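Friday, late

Long day, sore feet, and I still haven't done the dishes, so of course I'm writing in here instead. Dishes are what started it, really. Lena was over for supper on Tuesday and said that in ten years neither of us will ever scrub a pan again, and I laughed so hard I had to put my fork down. I've been hearing "ten years" for as long as I've been paying rent!

But then I spent this afternoon at the lab with Séverine and her crew, and now I'm not so sure what I think. They've had Odis working on two-person jobs all July. Moving furniture, mostly, the kind of stuff where you need somebody on the other end. I'd always figured the hard part would be the lifting (it's a machine, it should be strong, right?) but Séverine says lifting is the boring bit. What's hard is the other person. People tug and change their minds halfway through a doorway. When Fabrice and I got my couch up the stairs we yelled at each other the whole way, and we like each other.

So they're on tables now. Light folding ones, the same sort we drag out for the church sale. Monique told me they budgeted 3,000 for furniture and have spent 800, which made me jealous, seeing what I paid for my kitchen chairs.

Would I have one at home? I keep going back and forth. I made a list on the bus of the chores I'd hand over tomorrow and got to 7: laundry folding, the litter box, the gutters, that sort of thing. Then I crossed out 3 because I couldn't picture a machine doing them without me standing over it the whole time, and if I'm standing there I may as well fold the towels myself. Rosine says I'm being a grouch, and that her mother would give anything for a steady pair of hands to shift the card table on bridge night. Fair enough. I hadn't thought about her mother.

Anyway, for now I'd say helper, maybe. Housekeeper, no way. And the pan from Tuesday is still soaking - I'm going to go deal with it before bed. 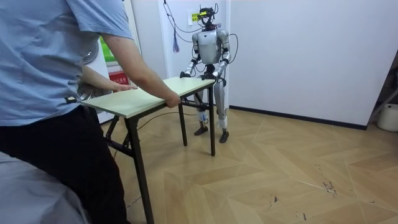
Odis and one of the crew, each with an end of the folding table.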